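Board index > Hardware > Builds and Upgrades
Reviving an old tower for the Grinis photo archive, worth it?

pellmell_oak
11 Dec 2023
So I finally got permission from the family to scan everything! 3,909 slides and negatives, all from my grandparents' years at the lake house in Grinis, and I am beyond excited. The plan is to put them on an old black tower I've had in the closet since college and make it the home for the whole archive. It has 8 GB of memory and a spinning hard drive. Is that enough to run Kindum for cataloging, or am I kidding myself? I know the new mini PCs are cheap. I just really love the idea of giving the old thing a job.

tapedeck
Do it!! Cataloging is mostly waiting on the disk. Swap the boot drive for an SSD and it will feel like a new machine. I ran Kindum on a tower older than yours for six years and the only thing I ever cursed at was the fan noise.

lowercase_g
Going to disagree. Scanning is fine on anything, but the minute you start dust removal on full size TIFFs, 8 GB is going to hurt. I had 10 files open once and went and made lunch. Buy the mini PC, put the big drive in an external case, and give the tower to somebody who wants it.

pellmell_oak
Ooh, ok, I hadn't thought about the TIFFs. I was going to save everything as high quality JPEG?

lowercase_g
Please don't. Scan once, save the master as TIFF, make JPEGs for the cousins.

sundial_ray
Agree on TIFF masters, but I'd skip them for the blurry ones. I scanned 293 slides of the same parade and there is no reason for all of those to be 100 MB each. Sort on a light table first! It's the best part anyway, you find things you forgot existed.

tapedeck
More memory fixes the TIFF problem and used sticks cost next to nothing. That isn't a reason to toss a good case and power supply. Lay the tower on its side, get all your parts together next to it before you touch a screw, and it's an easy evening.

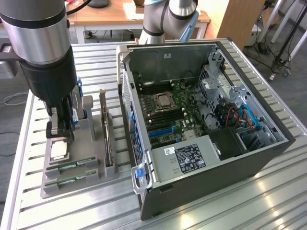 Re: Reviving an old tower (page 2)

brudivness_bound
Jumping in as a fellow slide person. Which scanner are you using? I have the Ifans flatbed with the slide tray and I adore it, but it's slow. I do one tray while I cook and one while I eat, and I got through all of our Brudivness vacations that way between November and now.

pellmell_oak
The Ifans too! Mine came from a yard sale with the tray still in the plastic. Does yours crop the edges a little?

brudivness_bound
Yes! Turn off auto frame and draw the boxes by hand. More work, but you get the whole slide. Blow them off with a rubber bulb first, and not the canned stuff, which spat on one of mine.

lowercase_g
Canned air is fine if you hold it upright.

brudivness_bound
I was holding it upright :)

sundial_ray
Whatever computer you choose, please back up to two places. One drive at home and one at a relative's house. And write the slide mount notes into the caption field as you go. My aunt's handwriting was the only record of who half those people were, and I nearly put the mounts back in the box without copying it down.

pellmell_oak
You are all wonderful. I'm going with the tower, more memory and an SSD, and TIFFs for the keepers. lowercase_g, if I end up making lunch while it opens a file, I'll come back and admit it.

lowercase_g
Fair enough. Check what your motherboard takes before you order the memory. And post some of the lake pictures, I'd love to see them.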